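Visit to the Skondska workshop, 29 Aug 2020

Eleven of us went round the Skondska workshop, where Ntombi Oosthuizen looks after the kitchen arm. We spent most of the morning on how it is kept in order.

The arm is greased every 200 hours. She checks the joint caps by hand first, then runs each joint slowly from end to end and listens. A worn seal on the elbow cost them seven days last October, waiting for a part from Coetzee. They now keep two on the shelf.

Any change to the layout is tried in the simulator before the real arm moves. Brock Leclerc had the model open on his screen, with the arm over the cutting board and the meat on its plate to the right. He moves the board a little, runs the job again and watches the wrist.
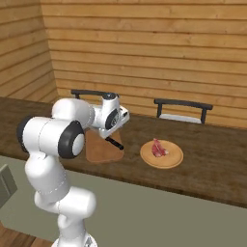
The simulated cell, with the wrist over the board.

Tumelo Le Roux asked how long a full check takes - 73 minutes, if no cap has to come off. Tea was in the back office, and we left by the side gate.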